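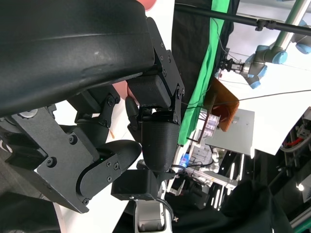 Unit 3: Receiving and Checking Stock in a Small Warehouse

Course notes, Warehouse and Inventory Basics
Instructor: Jericho Lumanlan

Reading before class: chapter 4 of the course packet, up to the section on returns. Bring the blank receiving log from Unit 2.

1. What receiving covers

Receiving starts when a delivery arrives at the dock and ends when the goods are on the shelf and entered in the stock record. Most stock errors that show up at the year-end count began in this stretch of the work. A carton that is short by two pieces and signed for as full will stay wrong in the record until someone counts that shelf.

The steps are always done in the same order:

Match the delivery to an open purchase order.
Count the cartons or pallets and compare with the delivery note.
Look for outside damage before signing.
Sign, and write any shortage or damage next to the signature.
Open and count the contents.
Label, put away, and enter the quantity.

Small shops often join the last two steps and let one person do both. It saves time on a quiet day. On a busy one it tends to leave opened cartons standing in the aisle with no label, and by the next shift it is hard to say which have been counted.

2. Three numbers that must agree

Every receipt has an ordered quantity, a shipped quantity, and a received quantity. The ordered quantity comes from your own purchase order. The shipped quantity is what the supplier says was sent. The received quantity is what you counted.

Only the received quantity goes into the stock record. Students mix this up more than anything else in the unit. If the delivery note says 100 and you count 92, you enter 92 and open a shortage claim for 8. You do not enter 100 and wait for the rest to come.

The purchase order stays open for the missing pieces unless the supplier cancels them in writing. Accounts should pay for 92 until the claim is settled.

3. Worked case: the Lacson order

Lacson is a parts distributor that orders fasteners and fittings from Gasano. In September it placed an order for 1,400 hose clamps in a single size. The delivery note also said 1,400. The receiving clerk, Alfredo Buenaventura, counted 1,385.

The difference is 15 pieces, a little over one percent. Lacson's purchasing terms allow a supplier to be short by up to one percent on small hardware without a claim. One percent of 1,400 is 14, so the shortage falls just outside the allowance and a claim has to be opened.

Two points come up in discussion every year. First, the claim is for all 15 pieces. The allowance decides whether a claim is made at all. It is not taken off the amount claimed. Second, a recount is needed before the claim goes out, by a different person, with the first figure covered. A miscount of a single clamp would have changed the result.

Read your own company's terms before using this method at work. Some set the allowance per line, some per delivery, and some have none.

4. Counting methods

Full count. Every piece is counted. Used for high-value goods, for new suppliers, and after any shortage.

Count by weight. A sample is counted and weighed, and the scale works out the total. Good for screws, washers and other small parts of even weight. The sample should be large enough that one piece more or less does not move the result. Subtract the weight of the container first. Forgetting this is the most common error with a counting scale.

Carton check. A few cartons are opened and counted, and the rest are taken at the printed quantity. Use it only with a supplier whose record is good, and choose the cartons from different layers of the pallet.

Blind count. The clerk is given the item numbers but no quantities. It is slower, and it stops people from seeing the number they expect to see.

5. Paperwork and labels

The class uses the Istix receiving form, with one line per item. Fill in the lot number even when the item is not tracked by lot. Cross out mistakes with one line and put your initials beside them. No correction fluid.

Goods waiting for a decision go to the hold area with a yellow tag — never on the regular shelf, even for an hour. The tag needs the order number, the quantity held, the reason, and the name of the person who put it there.

6. Exercise for next class

Use the Grerkley delivery note in the back of the packet. Fill in the receiving form from the count sheet printed beside it, then write the note you would add next to your signature at the dock. Keep the note to two lines. Carton damage and piece shortages are separate matters, so the form will need more than one entry under remarks.

Work in pencil for the first draft. Hand in the clean copy at the start of class, and keep the draft for Unit 4, where the same delivery is used for supplier returns.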